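ロボットの腕で、なべからお皿へ
工作室のロボットづくり　その4「つかむ・運ぶ・置く」

このページは、小学校の高学年くらいの人に向けて書いています。むずかしい漢字には読みがなをつけました。前の回（その3「モーターと関節」）を読んでいなくてもわかります。

工作室でつくっているもの

トゥノルポートの町に、だれでも使える共同の工作室があります。名前はヌルクベルク（Nurkberg）工作室です。木を切る機械、はんだごて、3Dプリンターなどが置いてあって、家ではつくりにくいものを、みんなで道具を分けあいながらつくっています。

今、奥（おく）の部屋で組み立てているのは、2本の腕を持つロボットです。つくっているのは、セペール・ホセインザデ（Sepehr Hosseinzadeh）さんとアンバー・モットラム（Amber Mottram）さんです。セペールさんは機械の組み立てと配線、アンバーさんはプログラムを受け持っています。

ロボットには名前があって、シヌルスカ（Cinulska）といいます。頭も足もありません。テーブルのそばに腕が左右に1本ずつ立っていて、その先に指のようなものがついています。

シヌルスカの今の課題は、電気の蒸し器（むしき）からまんじゅうを取り出して、お皿にのせることです。人間なら、やり方を考えるまでもない仕事です。けれども、ロボットにやらせようとすると、決めなければならないことがたくさん出てきます。

腕はどうやって動くのか

自分の腕を見てください。肩（かた）、ひじ、手首が曲がります。曲がるところを関節（かんせつ）といいます。ロボットの腕にも関節があり、関節の中にモーターが入っています。モーターが回ると、そこから先の部分が動きます。

モーターは、ただ回ればよいというものではありません。「30度だけ回って、そこで止まれ」という命令に従えることが必要です。そのために、モーターのそばには角度をはかる部品がついています。エンコーダーといいます。エンコーダーは「今、何度です」という数字をコンピューターに送りつづけます。コンピューターは、その数字と目標の数字をくらべて、足りなければもっと回し、行きすぎたらもどします。

このように、結果を見ながら直していくやり方を、フィードバックといいます。おふろのお湯がぬるいときに熱いお湯を足し、熱すぎたら水を足すのと同じ考え方です。

関節が多いほど、腕はいろいろな向きで物に近づけます。そのかわり、決めなければならない角度もふえます。まんじゅうの真上に指を持っていきたいとき、それぞれの関節を何度にすればよいかを計算するのは、コンピューターの仕事です。この計算を逆運動学（ぎゃくうんどうがく）といいます。名前は覚えなくてもかまいません。「手先をここに置きたい」というところから始めて、関節の角度を求める計算だと知っておけば十分です。

指のかわりをする部品

腕の先で物をつかむ部品を、グリッパーといいます。英語の grip（しっかりにぎる）という言葉からきています。

人間の手には指が5本ありますが、シヌルスカのグリッパーの指は2本です。2本でもはさむことはできます。指が少なければモーターも少なくてすみ、こわれたときに直すのも楽です。

グリッパーの指は、リンクという細長い部品をつなぎあわせてできています。モーターが1つ回ると、リンクがおしたり引いたりしあって、2本の指がいっしょに開いたり閉じたりします。かさを開くときに、たくさんの骨（ほね）がいっせいに動くのを見たことがあるでしょう。あれも同じように、1つの動きを何か所にも伝えるしくみです。

家にある物でためすなら、あつ紙を細長く切ったものを4本用意し、割りピンでつないで平行四辺形をつくってみてください。角を1つおすと、ほかの角も動きます。どこをおせばどこが動くかをノートに書いておくと、あとで自分のグリッパーを設計するときに役に立ちます。

テーブルの上の置き場所

工作室では、白い四角いテーブルをロボットの仕事場にしています。腕を動かすプログラムより先に、物の置き場所を決めました。 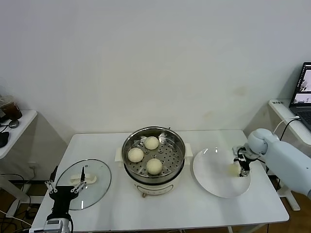
置き場所を決めるときに考えるのは、腕がどこまでとどくかということです。腕の根もとは動かないので、手先がとどく範囲（はんい）は決まっています。遠すぎればとどきませんし、近すぎても腕がきゅうくつに折れ曲がってしまい、うまく動けません。まず真ん中に蒸し器を置きました。どちらの腕からもとどく場所だからです。右にはお皿、左にはガラスのふたがあります。ふたの中心には白いつまみがついていて、左の腕の指はそのあたりにのびています。平らなガラスの部分ははさめませんが、つまみなら2本の指の間に入ります。右の腕の指はお皿に向かって下を向いています。左右で受け持つ場所を分けておくと、腕どうしがぶつかりにくくなります。

みなさんが2本腕のロボットをつくるときも、紙にテーブルを上から見た図をかいて、それぞれの腕がとどく範囲をコンパスで丸くかいてみるとよいでしょう。2つの丸が重なったところは、両方の腕が使える場所です。同時に、ぶつかるおそれのある場所でもあります。

図の大きさの決め方も書いておきます。1,000ミリメートルで1メートルです。本物の1メートルを図の10センチメートルにすれば、10分の1の図になります。方眼紙を使うとかきやすいです。シヌルスカの図は、アンバーさんがノートの19ページにかいたものを今も使っています。消しゴムのあとがたくさんあり、蒸し器の丸は3回かき直してあります。

ロボットはまんじゅうをどうやって見つけるか

人間は目で見て「あ、まんじゅうだ」とわかります。ロボットはカメラを使います。ただし、カメラから来るのは色の数字の集まりです。画像は小さな点でできていて、点の1つずつに、赤・緑・青がどれくらいの強さかという数字がついています。

その数字の集まりの中から、まんじゅうらしいところを見つけるのがプログラムの役目です。アンバーさんは、はじめに「白くて丸いところをさがす」というプログラムを書きました。でも、これはうまくいきませんでした。工作室には白い物が多いからです。テーブルも白、かべも白、お皿も白で丸い形をしています。プログラムはお皿を大きなまんじゅうだと答えました。

次にアンバーさんは、たくさんの画像を使ってプログラムに見分け方を学ばせることにしました。機械学習（きかいがくしゅう）という方法です。「これはまんじゅう」「これはお皿」と人が印をつけた画像を用意して、プログラムに少しずつ調整をさせていきます。用意した画像は1,000枚です。印つけは2人で分けてやり、おわるまでに何日もかかりました。

金属（きんぞく）も、カメラにとってはやっかいです。ステンレスのかごの内がわは、ぴかぴかしていて光を反射（はんしゃ）します。光がはね返ったところは白く見えるので、まんじゅうの白とまちがえることがあります。スプーンを電灯の下でかたむけてみると、白く光る場所が動いていくのがわかります。人間は「光っているだけだ」と思えますが、プログラムはそういうことも学ばなければなりません。

人が動かして教える

見つけることができたら、次はつかみ方です。

シヌルスカには、人が手本を見せて教えています。セペールさんが操作用（そうさよう）の小さな腕を手で動かすと、本物の腕が同じように動きます。その間、コンピューターは関節の角度とカメラの画像をずっと記録しています。あとでその記録をまとめて学ばせると、ロボットは「こう見えたときは、こう動かす」という組み合わせを覚えていきます。

これを模倣学習（もほうがくしゅう）といいます。模倣は「まねをすること」です。

手本は1回では足りません。まんじゅうがいつも同じ場所にあるとはかぎらないからです。少し右にあるとき、おくにあるとき、となりとくっついているとき、というように、いろいろな置き方で手本を見せます。5月のおわりまでに、57回分の手本がたまりました。使えない手本もあります。途中で操作する人がくしゃみをしたものは、消しました。

手本を見せる人は、むだな動きをしないように気をつけます。人が迷ってうろうろすると、ロボットもうろうろする動きを覚えてしまいます。

力の入れ具合

まんじゅうはやわらかいので、強くはさむとつぶれます。弱すぎると落ちます。

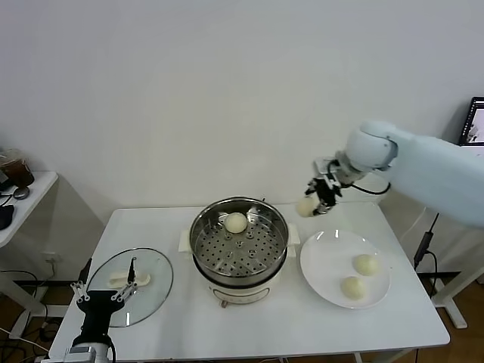 どのくらいの力がよいかは、つかむ物によってちがいます。木のブロックなら少し強くはさんでも形は変わりませんが、やわらかい物はへこみます。へこむと指との間にすきまができたり、かたむいたりします。また、つかんだあとは空中を通らなければなりません。右の腕は、蒸し器とお皿の間でまんじゅうを1つ持ち上げています。こういうとき、腕を急に動かしたり急に止めたりすると、まんじゅうがふられて指からすべり落ちることがあります。動き始めはゆっくり、真ん中は少し速く、止まる前にまたゆっくり、という動かし方にします。お皿にはほかに2つのっているので、その上に重ねてしまわないように、あいている場所をえらんでおろすことも必要です。

力をはかる方法はいくつかあります。指の先にセンサーをつける方法が1つです。もう1つは、モーターに流れる電流をはかる方法です。モーターは、重い物をおすときほど多くの電流を使います。指が何にもふれていない間は電流が小さく、物にふれておし始めると大きくなります。シヌルスカは電流をはかる方法を使っています。部品をふやさなくてよいのが、この方法をえらんだ理由です。

自分で感じてみたい人は、スポンジをはしではさんで、机の上を30センチメートルほど運んでみてください。次に、同じ力のまま消しゴムをはさんでみます。消しゴムのほうは落ちるかもしれません。手は知らないうちに力を変えているので、「同じ力のまま」というのが意外にむずかしいところです。

置くときのこと

つかむことにくらべると、置くのはかんたんに思えます。でも、気をつけることがあります。

1つめは高さです。高いところではなすと、まんじゅうが転がります。反対に、低くしすぎると、まんじゅうをお皿におしつけてしまいます。

2つめは指の開き方です。置いたあとに指を大きく開くと、となりのまんじゅうをおしてしまいます。少しだけ開いて、まっすぐ上にあげるようにします。

3つめは、くっつくことです。まんじゅうの皮はべたべたすることがあり、指をはなしてもいっしょについてくる場合があります。セペールさんは指先の形を何度か変えてみました。平らな面が広いほどくっつきやすいので、今は先の細い形にしています。

線の片づけ

ロボットには線がたくさんあります。電気を送る線、命令を送る線、カメラの線です。腕が動くと、腕にそわせた線もいっしょに動きます。短すぎるとひっぱられてぬけますし、長すぎると物に引っかかります。

よいやり方は、腕をいちばん遠くまでのばした形と、いちばん小さく折った形の両方にしてみて、どちらでもむりがない長さを残すことです。関節のところは、線を輪にしてゆとりをつくります。

セペールさんは前に、工作用品の店プサラス（Psarras）で買った結束（けっそく）バンドで、線を関節のところまできつくしばってしまいました。腕が曲がったとたんにコネクターがぬけて、プログラムが止まりました。原因を見つけるのに夕方までかかったそうです。今は、関節の前と後ろの2か所だけで軽くとめています。

床（ゆか）の線もできればまとめたほうがよいです。人が足を引っかけると、あぶないだけでなく、つないである機械がたおれます。

やってみる人への注意

ロボットの腕や蒸し器を使う工作は、かならず大人といっしょにやってください。

・動いている腕のとどく範囲に、手や顔を入れないこと。
・電源を切るスイッチを、手のとどくところに置いておくこと。止める係を1人決めます。
・蒸し器の湯気は熱く、やけどをします。練習は、電源を入れない蒸し器でします。
・飲み物は作業する机からはなして置くこと。
・食べ物を使ったときは、何にさわったかわからないものは食べないこと。

はじめて腕を動かすときは、いちばんおそい速さにします。おかしな動きをしても、おそければ止めるのに間に合います。

よくある質問

どうして指を5本にしないのですか。
5本の指を動かすには、モーターも線もプログラムもたくさん必要です。まんじゅうをはさむだけなら、2本で足ります。びんのふたを回すような仕事をさせたくなったら、そのときに考えます。

カメラがなくても運べますか。
まんじゅうがいつもまったく同じ場所にあれば、できます。決まった角度を順番に命令するだけです。工場には、そのように動くロボットもあります。場所が少しでもずれると空をつかみます。

蒸し器のかごの底に穴（あな）があいているのはなぜですか。
下から上がってきた湯気を、上に通すためです。穴がならんでいるおかげで、湯気がかごの中全体に広がります。プログラムをつくる人にとっては、別の意味もあります。穴のもようが見えるところには、まんじゅうがのっていないとわかります。

自分の家でもつくれますか。
小さいものならつくれます。まずは、あつ紙のリンクと小さなサーボモーター1つで、開いて閉じるだけのグリッパーをつくるのがよいと思います。つかむ物は、丸めたティッシュペーパーくらい軽いものから始めてください。

言葉のまとめ

関節……腕の曲がるところ。ロボットでは中にモーターが入っている。
エンコーダー……モーターがどれだけ回ったかをはかる部品。
フィードバック……結果をはかって、目標とのちがいを直していくこと。
グリッパー……物をつかむ部品。
リンク……動きを伝える細長い部品。
機械学習……たくさんの例を使って、プログラムに見分け方や動き方を学ばせる方法。
模倣学習……人の手本をまねて動き方を学ぶ方法。

次の回は「ふたを持ち上げる」です。左の腕を使います。ガラスのふたはすきとおっているので、カメラで見つけるのがまんじゅうよりもむずかしく、アンバーさんは今、その画像に印をつけているところです。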